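FOR IMMEDIATE RELEASE

Teklow Brings Lasano Work Cloth to Home Tables, Sewing Rooms and Shared Workshops

Full-size cover in charcoal gray goes on general sale after a year in the Halvorsen workrooms

TOLTARD, Friday, February 4, 2022 – Teklow, the Toltard maker of cloth goods for the home and workshop, today opened general sales of the Lasano work cloth, a large, dark, plain cover that turns whatever table you have into a good place to do things with your hands. Orders are being taken now, and the first cartons leave the Toltard sewing floor this month.

The Lasano began as a cloth for one room. Halvorsen, the shared workroom building two streets from the Teklow shop, has long tables that get used for everything: sorting buttons in the morning, fixing lamps after lunch, wrapping parcels at night. The table tops were scratched and patchy, small parts rolled off them, and pale thread disappeared against the pale tops. Teklow sewed up eight covers as a trial and dropped them off folded in a laundry bag. By the end of the week the Halvorsen office had called to ask for more.

"We were so happy with that call," said Trygve Eide, who runs product work at Teklow. "I went over to see, and every table had one on. A man was taking a clock apart on his, and he had all the little screws laid out in rows and you could see every one of them from the door! I stood there much longer than I needed to."

Over the year that followed, the cloth went through 18 versions. Some changes were small enough that only the people sewing it would spot them, such as the turn of the corners and the length of the stitch. Others changed the whole feel of the thing. An early version had a printed grid, and people liked the idea until they tried to find a dropped needle among the lines. Another had a rubbery back that gripped the table very well and came out of the dryer in a sorry state. The finished Lasano has no grid and no backing. It is one heavy, even layer with a flat hem on all four sides.

Color took the longest. Teklow tried a cream, two greens, a navy and a true black before settling on charcoal gray. Black showed every speck of lint, and it made dark tools hard to find. Cream was lovely for a day. Charcoal sits in between: light things stand out clearly, black things can still be made out, and pencil dust or a tea drip does not ruin the look of it. People who take pictures of the things they make or sell were especially glad of the color, and they make up a bigger share of Lasano users than Teklow had guessed.
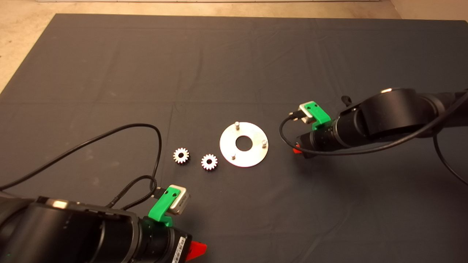 Charcoal-gray cloth spread over a work surface, with creases and fold lines showing.

The cloth ships folded, and it will come out of the package with fold lines. This was the question Teklow heard most during the trial, and the answer is that you can leave them. Shake the cloth out, lay it down, smooth it from the middle toward the edges with flat hands, and start working. The lines relax with use. Anyone who wants a smooth surface right away, for cutting out a pattern, say, or for a picture, can press it with a warm iron on the reverse side. Several people at Halvorsen roll theirs around a cardboard tube between sessions, and Teklow has tried this in its own shop and can happily recommend it.

"I'll be honest about creases, I like them," Eide said. "A cloth with a fold across it looks like somebody is about to get going. My mother had one for pastry and one for mending and they both had the same cross in the middle for as long as I can remember. But if you want it flat, iron it, it takes no time at all."

A cloth you can pick up by the corners

Much of what people told Teklow during the trial had to do with the end of a job, when the table has to go back to being a table. With a cover that reaches past the work on every side, clearing up gets quicker. Lift the tools off, bring the four corners together, carry the whole bundle outside and shake it. Thread ends, sawdust from a bit of light sanding, eraser crumbs and clipped wire ends all go with it. (Please look for the good screws first. Teklow has heard from more than one person who did not.)

It also lets a job stay put. One of the evening groups at Halvorsen repairs jigsaw puzzles and board games for the Toltard lending shelf, and they leave half-sorted boxes out under a second Lasano laid over the first. The pieces stay where they were, the dust stays off, and the next person in can see at a glance that the table is taken.

At home the same cloth has found its way into jobs that were never on the list. People have written to Teklow about folding laundry on it, potting seedlings on it, polishing shoes, packing suitcases on the bed with the cloth underneath, and laying out a full set of silverware to count it before a wedding. One customer from the trial uses it under the sewing machine, where it quiets the rattle and keeps the machine feet from marking the table. Another spreads it on the floor when the kitchen drawers get emptied and put back in order, which happens every January in that house whether the drawers need it or not.

How it was tested

Teklow kept the trial simple. In total, 534 people used a Lasano at Halvorsen or took one home, and each was asked to write down what they did on it and what bothered them. The sheets came back full. Some had drawings. A good many had stains, which Teklow found very useful and passed straight to the people working on the wash instructions.

The main complaint about the early cloths was sliding. On a slick table top, a light cloth moves when you lean on it, and that is no fun when you are gluing. The final cloth is heavier than any of the first eight, and the flat hem lets it lie down along the edge instead of curling. On very glossy tables it can still creep a little. For those, Teklow suggests a strip of ordinary shelf liner under the front edge, and a strip is now packed with each cloth at no extra charge.

The second complaint was size. The first cloths were cut to fit the tables exactly, and things rolled off them just as they had rolled off the bare wood. The final Lasano is made to be bigger than the space you work in, so that there is a margin all around for the tools you have put down and the tea you should not have brought over.

"People wrote such good notes," said Eide. "Somebody drew us the path a bead took from the table to under the radiator, with arrows. We pinned that one up over the cutting table and it is still there. That drawing is the reason the long side got longer."

Made in Toltard

Every Lasano is cut and hemmed in the Teklow shop on the river side of Toltard. The opening run is 1,914 cloths, which is what the first delivery of fabric allows once the trial pieces and a few cutting mistakes are taken out. More fabric is on order. If the opening run sells through, later orders will be filled in the order they come in, and Teklow will write to each customer with a ship week before taking payment.

Offcuts from the run are being hemmed into small squares, the right size for a tray or the top of a toolbox. These will go to Halvorsen first and then to the Teklow shop counter for as long as they last. They will not be sold online.

Care

Wash the Lasano on its own the first time, in cold water. After that it can go in with other dark things. Tumble dry on low or hang it over a line or a door. Skip the fabric softener, as it leaves the surface slick and the cloth more likely to slide. Candle wax should be left to harden and then lifted off with a butter knife. Wood glue will peel away if it has only touched the surface; if it has soaked in, it is there for good, and Teklow's view is that a work cloth is allowed a few marks. The cloth is not meant for use under soldering irons, heat guns or hot pans.

Come and try it

Three Lasano cloths are out on the front tables at the Teklow shop through the end of the month, along with a basket of odds and ends to sort, mend or take apart. Visitors are warmly invited to bring something of their own. The Halvorsen workrooms will also keep their tables covered during open hours, and anyone with a day pass can use them. Shops, schools and workrooms that would like to borrow a cloth before ordering can ask for one through the Teklow press and trade desk, and the loan runs for two weeks.

About Teklow

Teklow designs and sews covers, rolls, bags and wraps for people who make and mend things. The company works from a single shop in Toltard, where the cutting tables stand right behind the sales counter and customers can watch their order being made.

About Halvorsen

Halvorsen is a building of shared workrooms in Toltard, open to residents and visitors by the day or by the month. Its rooms are used for sewing, repair, model making, parcel packing and classes.

Press contact

Trygve Eide, Teklow, Toltard
Sample cloths and further pictures are available on request.

###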